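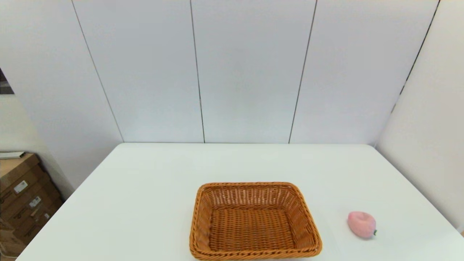
Fruit belongs in the basket, my sister wrote back, and if it doesn't go in the basket then what did we pay for the basket for.

I wrote that the fruit was under discussion. She wrote that she was at work. I wrote that I was also at work, in a sense, since I was standing in our mother's kitchen on Arndale Street with a basket and a peach, waiting on her ruling, and had been since a little after nine.

The house in Telstead was going on the market in April. It had 800 square feet on the ground floor and slightly fewer upstairs, because upstairs had been built by our grandfather, who didn't care for walls that met. The agent had come through with a tablet and a kind expression. She said the house had tremendous warmth, by which she meant the wallpaper, and she left us a packet of instructions from a company called Skello, which would be handling what the packet called the visual story.

Skello wanted the personal items removed. That took my sister and me most of the winter. Our mother, who had moved into a two-room apartment at the Llewellyn with a balcony and a view of the pharmacy, was very little help. She would take a call from either of us about any object at all and tell us to throw it out, and then she'd call the other one an hour later to make sure it hadn't been thrown out.

By March we had gotten the place down to the furniture and one drawer. The drawer had batteries in it, and birthday candles, and a key we were both afraid of.

Then Skello wanted items put back.

They didn't want our items. Page two of the packet had a heading, Living Touches, and under it the suggestion that a kitchen surface should have a single natural element, such as a woven basket with seasonal fruit. I'd have thought that after decades of family life we would own a basket. We'd owned several. We had hauled them to the donation center in February, nested inside one another, with the lids, and my sister had said at the time that she felt lighter.

So she ordered one. It cost $90, a figure she told me quickly and then changed the subject. It came in a box big enough to ship a dog in. I will say it was a good-looking basket, honey brown, with a thick rim like rope and a weave on the bottom so tight you could have sorted lentils in it. Our mother's baskets had all been bought full of something, at Christmas, from people who were obligated to her. This one had arrived empty and seemed proud of it.

"What's it made of?" our mother wanted to know, when I called her.

I said I wasn't sure. It might be rattan, or it might be something that had studied rattan.

"Is it for bread?"

"It's for fruit."

"It looks like bread to me," she said, over the telephone, from the Llewellyn.

The peach was my contribution. There are no peaches worth having in March, and I had read the words seasonal fruit several times without finding out whose season. The grocery store had oranges, but the packet advised against citrus on the next page, in connection with lemons, which Skello felt had been overused. So I went to the craft store out by the highway, where they keep artificial fruit in bins, and the bins had been picked over by people more decisive than I am. What was left was a quantity of brown pears and this one peach, which was pink and slightly fuzzy and had a pleasant crease across the top. It may have been meant for a child. It may have been meant for a dog. I held it for a while in the aisle and a woman with a cart full of silk eucalyptus said, go ahead, hon, it's cute.

I put it in the basket as soon as I got back to the house. It looked like the last peach at a hotel. I turned it so the crease faced front, and then it looked like something else, and I turned it back. I moved it to a corner of the basket, where it looked as though it had been sent there to think. I took it out and set it on the table, off to the right, and stepped back as far as the stove would allow, and for the first time that morning I felt that I might be a person with an eye.

It was at this stage that I'd written to my sister.

She called on her lunch break. I could hear her eating.

"Why is it outside?"

"It has more presence outside."

"It's a peach. It lives in the basket. You walk into a kitchen and there's an empty basket and a peach next to it, you think, who's in the middle of something here? You think somebody's about to come back."

I said that didn't sound so bad, in a house.

There was some chewing. My sister is older than I am and has bought and sold two houses of her own, one of them at a profit, and she doesn't like to be caught out by a remark. She asked whether I could get more fruit. I told her about the pears. She asked how brown. I told her how brown. She asked whether I'd considered a bowl of real apples, like a normal adult, and I had to say I hadn't, and we were both quiet on the line while that settled in.

I didn't want apples, though. When we were small there had been a real fruit bowl in that kitchen, a big yellow one, and there was never fruit in it that you'd want to show to a stranger. It had a banana for baking, always, and the bill for the gas, and a tangerine gone hard as a golf ball. Most of the time it had our mother's glasses. If you wanted a piece of fruit you asked, and she would look around her as though fruit was kept in the air, and then she'd find you one out on the counter somewhere, behind the radio or next to the bread. She never in her life got a peach into a bowl. They rolled around loose from the day they were bought until the day somebody ate them over the sink.

I didn't tell my sister any of this. She'd been there. I said that page two didn't specify where the fruit had to go.

"It says with," she said. "A basket with fruit."

"It's with it. It's right beside it."

"You're going to make me drive over there."

"You have the code?"

The lockbox was 3585. She said she knew what it was, she'd picked it. She had picked it because it was impossible to remember, which she considered a security feature, and she'd had it written on the back of her hand since January.

She came by after five with her coat on and didn't take it off. She looked at the table for some time. She picked up the basket, checked the underside for a price, and set it down where it had been. She picked up the peach and squeezed it, and I saw her face do a thing it does when a baby has been handed to her without warning.

"Oh, it's nice," she said.

"I know."

"Put it in and let me see it in."

I put it in. We both looked. The refrigerator came on behind us and ran for a bit.

"Like it's being punished," my sister said.

"I tried the corners, too."

She took it out and set it down on the right, a little farther from the basket than I'd had it, so I moved it in, and she moved it out again, and we went on like that until it was getting dark and one of us had to find the light switch. Our grandfather had put it behind the door.

Our mother called while we were locking up. She wanted to know what we'd decided about the bread. My sister told her it had all been handled and it was fruit now, it was one peach, and our mother said that in that case we should leave a napkin out.

We stood on the porch. I had the door half shut.

"Are there napkins?" my sister said.

I said there might be one in the drawer.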